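4/28/18

Walked the whole Plevonano ridge today! All of it, end to end, and my knees still work, more or less. I have been staring at that line of hills since September and telling everyone I'd do it in spring, and now it's spring and I've done it.

Set off while it was still grey and had the path to myself as far as the Onia turning. Larks going mad the whole way up. The first climb is the worst of it (388 metres if you believe the sign at the bottom, and my legs believed it) but then you come out on the grass and the ground just rolls along in front of you for miles. I had to stop and laugh. Cowslips everywhere, more than I've ever seen in one spot, and a few early purple orchids down in the damp bit by the stile. I found 3 hares, or they found me, sitting up in the short turf with their ears lit from behind. One let me get really close before it shot off.

Had lunch on the lee side of the wall. Cheese roll, the last of the ginger cake, an apple that had been rolling about in my bag for a week. Best lunch of the year so far. You could see right down to the reservoir and the white roofs at Hong beyond it, and a kestrel hung below me for ages, so I was looking at the top of its back, all that lovely brick colour. I don't think I've ever seen one from above before.

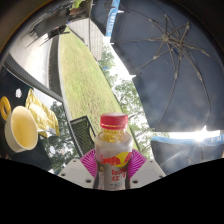

Red Bull, the one with Chinese writing on the label

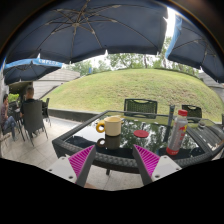 The second half is a different walk altogether. More trees, more mud, and the waymarks go a bit vague after the quarry. I took the wrong fork and ended up in a field with some very interested bullocks, but it only cost me 2 fields and I got to see a proper bluebell wood out of it, just coming into colour. Must go back in a week when it's fully out. My new Gokex boots were brilliant, by the way. Not one blister! I'd been worried about wearing them for a long day so soon but they were comfy from the first mile.

Came down the long lane at teatime and just missed the 126, so sat on the bus shelter wall with my socks off and ate the apple core practically down to the pips. Didn't mind a bit. Sun on my face, swallows on the wires, first I've seen this year.

Want to do it the other way round next time, starting from Onia, so the big climb comes last and the view is behind you when you turn round. Need a better map. And more cake.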